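Der Neue faltet nicht

Also gut, ich erzähl's von vorn, weil mich eh alle fragen. Ich arbeite seit Jahren in der Wäscherei bei Lunidum, hinten, wo die Handtücher aus den Hotels ankommen, und ich kann ein Badetuch rollen, während ich telefoniere und mit dem Fuß die Tür aufhalte. Im Oktober hing dann der Zettel am Schwarzen Brett: Asetik kommt, zwei Arme, Probebetrieb. Sigita Kütt las ihn laut vor, faltete ihn auf Briefmarkengröße zusammen und steckte ihn in den Kittel. »Den heb ich auf«, sagte sie, »für die Enkel.«
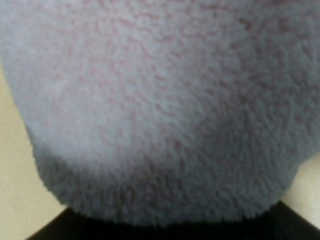
Ich hatte mir das ja laut vorgestellt, so mit Zischen und Gelblicht wie im Fernsehen. War es überhaupt nicht! Unser Arm summte wie der Kühlschrank von meiner Mutter. Wir nannten ihn Radik, nach Sigitas erstem Mann, der auch immer alles angefasst und nichts weggeräumt hat. Meine neue Aufgabe hieß »Begleitung«. Begleitung bedeutet: Ich sitze auf einem Hocker, gucke zu und tippe ins Tablet, ob der Griff gut war oder schlecht. Acht Stunden lang gut, schlecht, gut, gut, schlecht. Am ersten Abend taten mir die Hände weh, vom Nichtstun, ich schwör's.

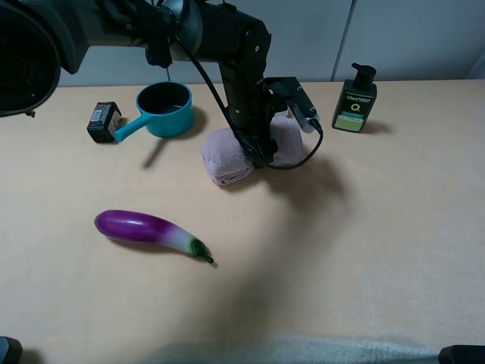
Der junge Mann von Asetik war nett, das muss ich sagen. Er erklärte mir, dass ein Handtuch so ziemlich das Gemeinste ist, was man einem Arm hinlegen kann, weil es jedes Mal anders daliegt. Da war ich fast ein bisschen stolz (auf das Handtuch, nicht auf mich, na gut, auch auf mich). Ich zeigte ihm, wie ich es mache, Daumen unter die Kante, kurz ziehen, loslassen. Er filmte meine Daumen. 248 Mal! Sigita stand daneben und fragte, ob die Daumen denn extra bezahlt würden, und er wurde rot bis in den Kragen und schrieb sich das auf.

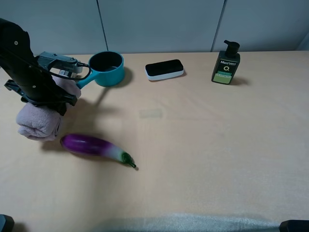

Bezahlt wurden sie dann mit einem Gutschein für die Kantine. Im Spätdienst schaffte die Schicht inzwischen mehr als 909 Teile, stand auf dem Monitor, nur stand da nicht, wer von uns welches. Das hat mich mehr gewurmt als der Hocker. Früher hab ich am Stapel gesehen, ob Sigita einen guten Tag hatte, ihre Kanten waren dann wie mit dem Lineal gezogen.

Letzte Woche bin ich nach Feierabend noch mal rein, Jacke schon an. Radik stand still. Ich hab mir ein Tuch genommen und es gerollt, einfach so, und dann noch eins. Als ich mich umdrehte, lehnte Sigita in der Tür und aß einen Apfel. »Schlecht«, sagte sie und tippte mit dem Finger in die Luft. Dann kam sie rüber und rollte mit.

Seite drucken | Per E-Mail versenden

Zuletzt erschienen:
Sayce macht die Lichter aus
Zwei Stühle im Treppenhaus
Die Frau vom Pfandautomaten
Mein Bruder kündigt per Postkarte

Kontakt | © 2018 Alle Texte bei der Autorin | Nach oben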